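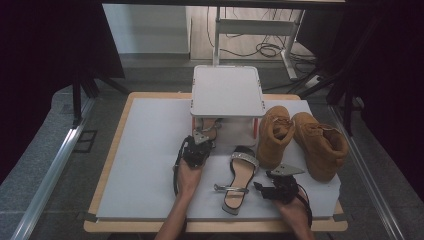

Footwear on a work table, Kulleldale.

12 shares | 3 comments

Kulleldale Reuse and Repair Program
Interim Progress Report to the Wornik Foundation
Submitted October 24, 2019, by Hicham Saber, Program Manager

Purpose of the report

The present report covers the first period of the grant awarded to the Kulleldale Reuse and Repair Program. It follows the headings set out in the grant agreement and should be read together with the financial statement sent under separate cover. Changes to the work plan that require the approval of the Foundation are listed near the end.

Background

The program collects used clothing, footwear and household textiles from residents of Kulleldale and the neighboring town of Nuvdale. Goods that can be worn again are cleaned, repaired where necessary, and offered at low cost through the program's shop. Goods that cannot be worn again are passed to a textile recycler under contract. The grant supports the collection network, the repair training course and part of the rent on the Doležal building, where both the shop and the repair rooms are located.

Before the grant began, collection depended on residents bringing bags to the shop during opening hours. This limited the program to people who lived nearby or had a car, and the goods received were heavily weighted toward adult clothing. Children's shoes and winter coats, which are the items most often asked for by families, were in short supply for much of the year.

Collection network

The agreement called for collection points to be set up in both towns. Six are now in service. Four are in Kulleldale, at the library, the swimming pool, the main bus station and the Doležal building. The remaining two are in Nuvdale, at the town hall and the high school.

The Nuvdale points opened later than planned. The town required a revised permit for the container at the town hall, and the first application was returned for lack of a site drawing. A corrected application was filed in May and approved without further questions. The high school agreed to host its container on the condition that it be emptied before the start of each school week, and the van route has been changed to meet that condition.

The library container fills faster than any other and has overflowed on several occasions. Bags left on the ground beside it have been damaged by rain, and the library has written to us about the matter. Staff now make an extra stop there. A larger container has been priced and is included in the requests below.

Contamination remains a concern at the bus station, where household trash is regularly found among the donations. New signs with larger print were put up and have made little difference. The program is discussing a move to a spot inside the ticket hall with the station operator.

Repair training

The course teaches basic garment and shoe repair to adults who are out of work or who wish to change occupation. Enrollment was set at 30 and all places were taken. Applicants who could not be admitted have been placed on a waiting list for the next intake.

Instruction is divided between garments and footwear. The garment part covers seams, hems, zippers, linings and the use of industrial sewing machines. The footwear part covers cleaning, gluing, stitching of uppers, replacement of heel tips and the repair of straps and buckles. Trainees who completed the garment part first reported that the shoe work was harder on the hands than they had expected, and instructors have shortened the footwear sessions in response while adding one further session to the schedule.

Attendance was good through the first half of the course and weaker in the second. Exit interviews point to child care and shift work as the main causes. An evening group was tried and was well attended, although it raised heating and lighting costs in the Doležal building. The program proposes to keep the evening group and to reduce one of the morning groups.

Trainees have asked for a written certificate that names the skills covered. The present certificate records attendance only. A revised version is being drafted with the adult education office in Kulleldale.

Shop

The shop sold 400 pairs of repaired or cleaned shoes during the period, which meets the target in the agreement. Sales of coats were held back by the late start of the Nuvdale collection. Prices have not changed. Families referred by the school nurses continue to receive vouchers, and redemption is recorded at the register without names.

The floor plan was altered to bring footwear closer to the entrance. Sizes are now marked on the shelves in both adult and children's scales. Customers had complained that pairs were becoming separated, and shoes are now tied or clipped together before they leave the repair rooms. Summer footwear left over at the end of the season is kept in storage, labeled by size, for return to the shop next year.

Staffing and premises

The post of route driver was vacant at the start of the period and has been filled. The footwear instructor has moved from part-time to full-time hours, as foreseen in the budget. No other changes in staffing took place.

The owner of the Doležal building replaced the rear door and repaired the loading ramp at no cost to the program. Ventilation in the gluing area was inspected and found to be adequate for current use. The inspector advised that a second extraction hood would be needed if the number of benches increases. A quote has been requested.

Budget

Spending on rent and training materials is in line with the budget. Spending on the van is over budget owing to the extra library stop and the revised Nuvdale route. Spending on signs and publicity is under budget, as the printed leaflet was postponed until all collection points were open. Full details appear in the financial statement.

Requests to the Foundation

The program asks the Foundation to approve a transfer from the publicity line to the van line to cover the longer collection route. It further asks for approval to buy a larger container for the library, to be paid from the equipment reserve. Approval is also sought for the change in the balance of morning and evening groups.

Work planned for the next period

The next intake for the course will open once the revised certificate has been agreed. The leaflet will be printed and sent to households in both towns with the municipal newsletter. Talks with the bus station operator will continue, and the container there will be withdrawn if no indoor location can be found. A short survey of voucher users will be carried out through the school nurses, and its results will be attached to the final report.

Questions on any part of the report may be addressed to the Program Manager at the Doležal building.

12 shares
3 comments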